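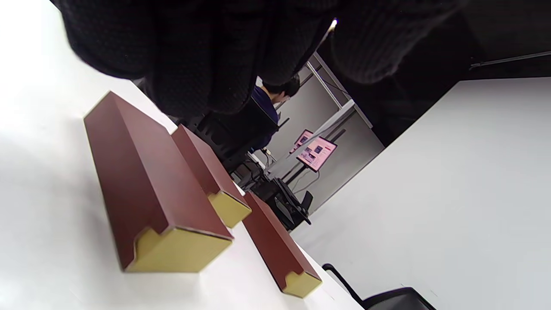

2 min read

Leather goods maker Grirach will move its belt and wallet production to a larger workshop in Witmont in March, the company said. The new site covers 668 square meters and replaces the two rooms above the Mulder tannery shop that Grirach has rented since it started.

All 18 people on the cutting and stitching benches are keeping their jobs, and the company plans to take on 4 apprentices before the summer. They will spend their first months on edge finishing and hand stitching before moving to the cutting tables.

"We had hides stacked in the hallway," said workshop manager Erick Swai. "You couldn't open the back door on delivery mornings."

Grirach makes belts, card holders and a small line of watch straps. It sells through 227 stores and its own website. Orders placed during the move may ship up to a week late, and repairs will be on hold until the benches are set up again.

The Jellthorpe outlet, which sells seconds and discontinued colors, stays where it is. Opening hours there do not change.

Last updated: 9:40 a.m.

Get our trade news by email. Enter your address to subscribe. You can unsubscribe at any time.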